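Cisham vets' lunch moves to Sunday, keeps the meatloaf

Sunday, by Tiziana Caruso

CISHAM – The veterans' welfare lunch at the Mancuso Hall drew 60 former service members and their spouses this weekend, a record for an event whose main attraction has long been the chance to complain about the parking.

Organizers moved the lunch from its old weekday slot after years of requests from younger veterans, who have jobs. Older veterans had objected that Sunday was for resting. They came anyway, and most were seated 15 minutes before the doors were supposed to open.

The county benefits office sent two advisers, who set up next to the coffee urn and had a line before they had chairs. Most questions were about hearing aids. Several had to be repeated.
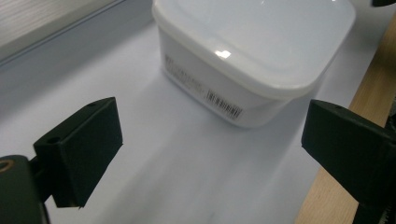
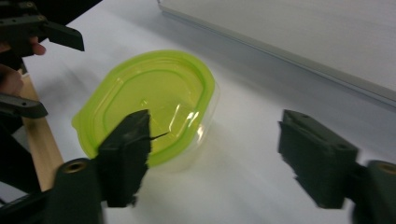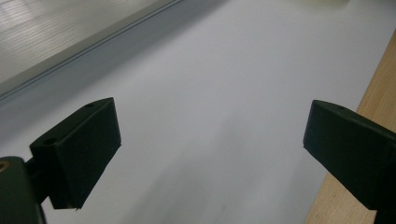 A raffle and a collection at the door raised $1,833 for the emergency fund, which helps local veterans with heating bills and car repairs. The top prize, a weekend at the Nerker lakeside cabins, went to a retired Navy cook who said he had seen enough water. He took it home all the same.

The mayor spoke briefly, by the mayor's standards. A plan to extend the Flosico shuttle to the regional VA clinic got the only applause that interrupted the speech, though the shuttle still has no start date and, for now, no driver.

The next lunch is set for February. Parking will be as before.

RELATED
Flosico shuttle route map approved, again
Honor guard seeks bugler, will consider trumpet
Cisham memorial gets new flagpole
Mancuso Hall roof: what we know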